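Workshop electrical and fire safety check, ground floor, Brellivbridge
January
By Ilídio Torres

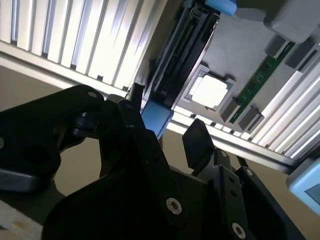

Mainboard in its aluminium extrusion frame, electronics bench.

Scope: the ground floor of the Prata building, meaning the main workshop, the electronics benches, the store, the corridor and the kitchen. The upper floor has its own sheet. Each item is marked OK, Action or Not checked. Comments follow where there is something to say.

1. Escape routes

1.1 Main door opens fully from inside without a key. OK.
1.2 Rear door opens fully. Action. The door drags on the mat for the last part of its swing. Take the mat up or trim it.
1.3 Corridor kept clear. Action. Flat-packed shelving for the store was leaning against the wall by the meter cupboard. It leaves enough width to walk past but not enough for two people to pass. Moved to the store during the visit. Please don't let it drift back.
1.4 Exit signs lit. OK.
1.5 Emergency lights, short test. One failure, over the kitchen door. The lamp came on and went out again within a minute. Probably the battery. Replace the whole fitting if the pack is the old type, as the Zukudum ones upstairs have already been changed.

2. Fire equipment

2.1 Extinguishers on their brackets. OK.
2.2 Gauges in the green. OK.
2.3 Service labels in date. Action. The CO2 extinguisher next to the benches has a label I could not read. The ink has faded. Check the number on the cylinder against the Mornari service record and put on a new label.
2.4 Fire blanket in kitchen. OK. The pull tabs were tucked up behind the case, now hanging down.
2.5 Call points not blocked. OK.
2.6 Alarm panel shows no faults. OK. The log book has no entry for the weekly test on 2 occasions. Either the test was missed or it was not written down. It needs doing and writing down.

3. Fixed wiring

3.1 Distribution board accessible. OK.
3.2 Circuits labelled. Action. Circuits for the benches are labelled in pencil and one label says "old compressor". The compressor went last year. Find out what the circuit feeds now before anyone relabels it.
3.3 RCD test button. OK, all tripped and reset.
3.4 Sockets and switches, visible damage. Action. Cracked faceplate on the double socket left of the pillar drill. Taped over and marked out of use until it is changed.
3.5 Trunking lids in place. One short length missing behind the store racking. Low priority, but the cables can be reached by hand, so it goes on the list.

4. Portable equipment

4.1 Test labels in date. Mostly OK. The kettle, a desk fan and the soldering station at the far bench were out of date. The fan has been taken away as it had no label underneath the old one either.
4.2 Plugs and leads. OK apart from one extension reel with a nick in the outer sheath. Cut up and binned.
4.3 Extension leads not plugged into each other. Action. Same place as last time, under the window bench. Adding a fixed socket would settle it. I have asked for a price.
4.4 Reels fully unwound in use. OK.
4.5 Open-frame electronics worked on only with the supply isolated. Not checked, as no work of this kind was being done during my round. The written instruction is on the wall and is the current version.
4.6 Anti-static mats and wrist straps. Straps present. The tester has a flat battery, so none of them could be proved.

5. Storage and heat

5.1 Solvents in the metal cabinet. OK. Self-closing door works.
5.2 Quantity within the limit on the cabinet door. OK.
5.3 Nothing stored within reach of the heaters. Action. Cardboard on top of the wall heater in the store. Removed. A sloping cover would stop things being put there.
5.4 Lithium batteries charged in the marked area. OK. The area is clean and the timer is working.
5.5 Waste bins emptied. OK.

6. Signing off

Most of this can be done in-house. The emergency light, the faceplate and the unidentified circuit need an electrician, and I would like them done in one visit. The socket by the pillar drill stays out of use until then, tape or no tape.

Items carried over from the previous check: 1.2, 4.3. Both had been marked as done. Please leave an item open until whoever did the work has put their initials against it.

Next check is due in 3 months. Copies to the workshop folder and the office.

I. Torres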